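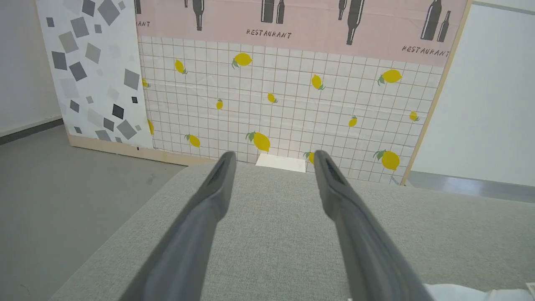
Vija Mets, adiestradora: "El perro que ladra al timbre casi nunca está enfadado"

Quedamos a media mañana en Flimevbridge, entre dos clases. Llega con prisa, yo también. Café solo, móvil boca abajo. Lleva 222 perros atendidos a domicilio y de los primeros se acuerda por el nombre, de los últimos por el portal.

Empezamos por los ladridos, claro. "Me llaman cuando el vecino ya ha puesto la queja. Antes no. Y entonces quieren que lo arregle en una tarde", dice. ¿Se puede? "No. Se puede bajar un poco el volumen y que el dueño duerma. Lo demás son semanas."

Su método, poca cosa. Timbre grabado, muy bajito, comida en el suelo, vuelta a empezar. Sesiones de 3 minutos. "La gente se aburre antes que el perro."

Le pregunto por Najjar, el mestizo que la hizo conocida en el barrio. Se ríe. "Najjar ladraba al ascensor, al cartero y a la lavadora. Con la lavadora no hemos podido." Su ficha ocupa mas páginas que ninguna otra.
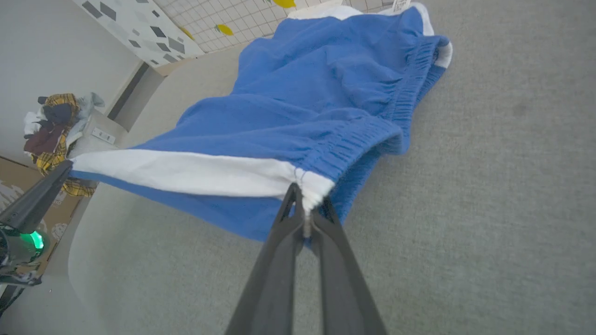

Pantalón corto azul con ribete blanco, sobre la moqueta gris.

De los collares antiladrido no quiere ni hablar, y luego habla un buen rato. Que si tapan el síntoma, que si el perro acaba relacionando el calambre con el niño que pasaba por allí. "He visto perros que dejaron de ladrar y empezaron a morder. ¿Eso es mejorar?"

En mayo abre grupo en Plalon, plazas pocas. Los cachorros van aparte, en eso es inflexible. El precio no lo tiene cerrado todavia. Tampoco el horario.

¿Un consejo para quien nos lee con el perro ladrando al lado? Se lo piensa. "Que no le grite. Para él, tú también estás ladrando."

Mira la hora, recoge las correas, se va. La esperan en la otra punta, un podenco que no soporta las motos.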